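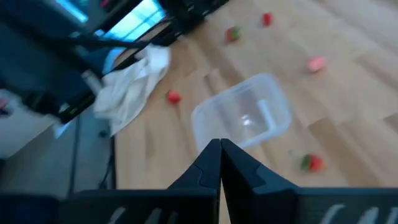 Leere Frischhaltedose aus klarem Kunststoff

Etikettendrucker Sorkico im Vorratsschrank: Erfahrungen nach einem Jahr
Karabo Ngubane, 9. August 2021

Den Drucker habe ich bei Schumacher in Mistitz gekauft, weil ich meine Dosen bis dahin mit Kreppband und Filzstift beschriftet hatte. Im Gefrierfach löste sich das Band, und zweimal habe ich Brühe aufgetaut, die Apfelmus war.

Der Sorkico wiegt mit Akku 368 Gramm und druckt thermisch, braucht also keine Farbe. Die Rollen kommen von Drumonari, sind 40 Millimeter breit und lassen sich ohne Fummelei einlegen. Beim Schließen der Klappe muss es auf beiden Seiten klicken, sonst zieht er die Etiketten schief ein. Das steht in der Anleitung leider nur als winzige Zeichnung.

Bedient wird er über drei Tasten und ein kleines Display. Eine App gibt es auch, ich habe sie nach 2 Tagen wieder gelöscht – sie wollte bei jedem Start ein Konto anlegen. Für Inhalt und Datum reichen die Tasten. Umlaute liegen in einem Untermenü, das nervt bei Möhren und Grünkohl. 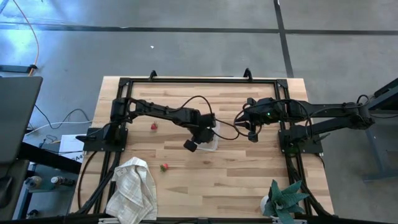 Wichtiger ist mir der Kleber. Auf glattem Kunststoff und auf Glas hält er gut, auch bei minus 18 Grad, solange man das Etikett vor dem Einfrieren aufklebt. Auf einer bereits bereiften Dose hält nichts. Nach der Spülmaschine bleibt ein schmieriger Rest, den ich mit etwas Speiseöl abreibe. Von Hand und mit warmem Wasser geht das Etikett in einem Stück ab.

Die Schrift ist nach acht Monaten im Gefrierfach noch gut lesbar. Auf den Gewürzgläsern über dem Herd ist sie deutlich verblasst, dort nehme ich inzwischen wieder Papier und Bleistift.

Der Akku soll laut Verpackung für 2.000 Etiketten reichen. Überprüft habe ich das nicht, geladen habe ich ihn seit dem Kauf viermal. Der Anschluss ist noch Micro-USB.

Fazit: Für Gefriergut und Vorratsdosen würde ich ihn wieder kaufen, für alles in Herdnähe nicht. Vier von fünf Punkten, einen Abzug gibt es für die App und die Umlaute. Nachfüllrollen am besten gleich mitbestellen, im Laden waren sie im August ausverkauft.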